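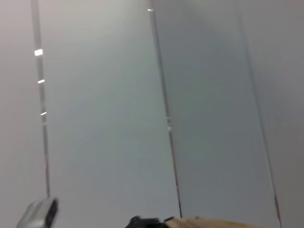

Eine Gasthochschule merkt an, die Frist für die Nominierung sei im Portal erst nach dem Speichern sichtbar. Der Hinweis ist in Schritt 3 berücksichtigt.

4.2 Austauschprogramm im Portal Womitico anlegen

1. Melden Sie sich mit der Kennung Ihrer Einrichtung an und öffnen Sie den Bereich »Programme«.
2. Wählen Sie die Partnereinrichtung aus, zum Beispiel Skoten oder Rindo. Die Liste umfasst derzeit 105 Einträge.
3. Tragen Sie Förderlinie und Laufzeit ein und speichern Sie. Die Nominierungsfrist erscheint anschließend in der Kopfzeile.
4. Laden Sie die unterzeichnete Kooperationsvereinbarung hoch (Formular 1019, beide Sprachfassungen).
5. Geben Sie die Zahl der Stipendienplätze an. Je Programm sind höchstens acht Plätze zulässig.

Hinweis: Programme mit Beginn im Mai werden gesondert geprüft – die Freigabe erteilt die Koordinierungsstelle Hamdy.

Achtung: Nach der Freigabe lässt sich die Partnereinrichtung nicht mehr ändern. Bei falscher Zuordnung ist das Programm zu stornieren und neu anzulegen.

Stand: 1. Februar 2022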